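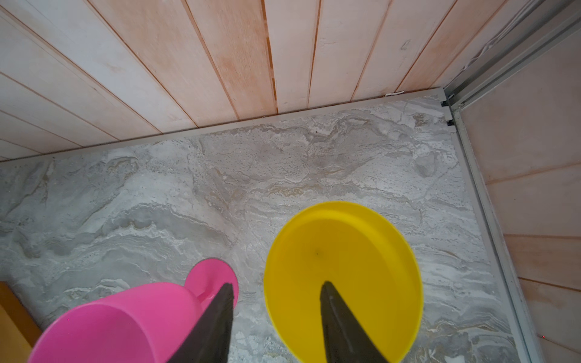 Plank wall with light grey trim.

Review: Flirkier 4 database backup tool
28/10/2023

Flirkier is a backup and restore tool for MySQL and PostgreSQL servers, sold by Skondenano on a yearly license. I have run version 4 on two production machines since the upgrade came out, and on a test box before that.

Setup is short. The installer asks for a database account, a storage target and a schedule, then writes one config file you can edit by hand. Our largest database is 43 GB. A full backup of it takes roughly 13 minutes to local disk, and the nightly incremental is done well before the morning jobs start.

Restores are the better half of the product. You can pull back a single table without touching the rest of the schema, and the log shows each step as it runs. Version 3 made you restore everything to a scratch server first.

The web console is weaker. It logs you out too often, the search box only matches the start of a job name, and failed jobs sit in the same list as finished ones - no filter, no color. I ended up using the command line for most things.

Support was fair. I opened a ticket about a wrong time zone in the email reports and had a fix in two days. The manual still has screenshots from the old release.

If you need replication monitoring as well, Betancur does both, but it costs more and wants its own server. For plain backups on a small number of machines, I would buy Flirkier again.

Rating: 4 out of 5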